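Home Battery Backup: Your Questions Answered

Sokine Home Energy has been putting batteries into houses in and near Gritham for a good while now, and the same questions come up at almost every kitchen table we sit down at. We've gathered them here with the answers we'd give you in person. Take your time with it, and if your question isn't here, please call us. We like the phone!

Do I need solar panels to have a home battery?

No, you don't, and this surprises a lot of people. A battery can charge from the grid at night, when many rate plans are cheaper, and then run your house through the expensive evening hours. Panels are a lovely thing to have alongside it, especially in a long outage when the grid can't refill the battery for you, but plenty of our customers started with the battery alone and some have never added anything to it.

How long will a battery keep my house running?

This is the question we get most, and I'm sorry to say the answer is that it depends on what you leave on. A refrigerator, a few lights, the internet router and a phone charger or two are very gentle on a battery. An electric dryer or a central air conditioner is another matter altogether. When we visit, we'll sit down with you and make a list of what you'd want running in an outage (people always forget the well pump and the garage door) and work out the hours from there.

What is the difference between whole-home and partial backup?

With whole-home backup, everything in your main panel stays live when the power goes out. With partial backup, we move the circuits you care about most into a smaller panel, and only those stay on. Partial backup costs less and makes the battery last longer, and for most families it's plenty. Whole-home is nice if you don't want to think about it, though you'll still want to hold off on the laundry until the lights come back on down the street.

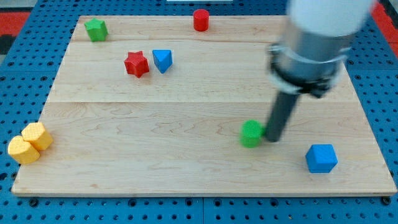

Page last changed: August

Which battery do you install?

Mostly the Flekotik wall unit, which comes in an indoor and an outdoor version. We settled on it after trying several others, partly for the battery itself and partly for how easy the app is to read. If you already have a different brand at home and want to add to it, tell us the model number and we'll let you know whether we can work with it. Sometimes we can't, and we'd sooner say so early than waste your morning.

Where does it go?

A garage wall is the usual spot. A basement or utility room can work too, and so can an outside wall, as long as it gets some shade in the afternoon. Batteries don't care for great heat or deep cold – they're a bit like people that way. Local rules also say how far the unit has to be from doors and windows, and we check all of that before we suggest a place for it.

My house is very old. Is that a problem?

Usually not. One of our favorite jobs was a farmhouse out on Oyewole Road, built in 1943, with a good deal of its first wiring still in the walls. It needed a new main panel before we could do anything else, and that added to the bill, but the battery went in without any fuss afterward. If your panel is rated at 60 amps, you should expect us to talk to you about an upgrade first.

What does a site visit cost?

The first visit is free. If you'd like a full written load study, with every circuit measured and labeled, that is $305, and we take it off your final bill if you go ahead with us. A panel inspection on its own, say for a home sale, is priced separately, so please ask.

Will it make noise?

There's a soft fan sound when the unit is working hard, and now and then a click as it switches over. You wouldn't want it right behind your headboard, but in a garage you'll likely forget it's there.

What do I have to do to look after it?

Very little. Keep boxes and bicycles from leaning on it, leave the vents clear, and open the app once in a while to see that it's still connected to your Wi-Fi. If you change your internet password, remember to give the battery the new one too!

How do I get started?

Call the office any time after 8 in the morning and ask for extension 505, or stop by the Gritham shop. Bring a recent electric bill if you have one handy, and a photo of your main panel with the door open.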